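4. Checking the arms in the simulator

Do this section before you put power to anything. The Hurness build notes say you can skip it if your arms came assembled. I would not take their word for it. Assembled arms still get mounted at the wrong angle, and the software has no way to know.

1. Start the Stusine viewer and load the room file. The tiled ceiling and the lattice door take a while to appear on an older laptop.

2. Set the joint speed to 80. The default is 1000, a number I can only assume was picked by someone with no furniture.

3. Load the start pose and wait for both arms to stop moving.

4. Raise the left arm until the gripper points at the ceiling. Reach the right arm out toward the door.

5. Open the left gripper and pause the simulation.
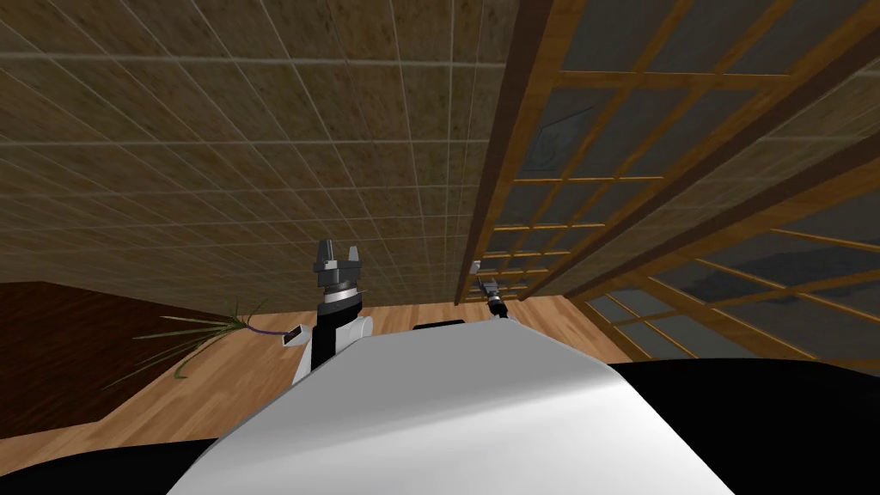
Nusrat Sikder

With the viewer at the top of the torso looking out over it, the left gripper should look much larger than the right one. The black shoulder sections belong in the two lower corners. If they are swapped or tilted, go back to Section 3 and check the mounting angles you typed in.

Note: A good-looking pose proves very little. The viewer will draw an arm in a position your motors can't hold. Read the joint values as well as looking at the picture.

6. Open the joint panel and write down the left shoulder value. On my build the upper limit is 155. If yours reads 555, you have loaded the old Leckie settings file, which uses different units and doesn't warn you.

7. Lower both arms slowly and watch the left one near the plant. The leaves have no contact model in this room file, so an arm will pass straight through them without an error.

Caution: Don't treat a clean run here as a collision test. The "safe path" light in Kiseo goes green if the path has been calculated. I have seen it green with an elbow inside the table.

8. Save the pose under a new name. Do not overwrite the start pose, whatever the pop-up suggests.

9. Close the viewer before you plug in the arm controller. Leaving both open is supposed to be fine as of the April update. Mine still dropped the connection twice in one Sunday afternoon.

Go on to Section 5 only when the joint values match your own measurements.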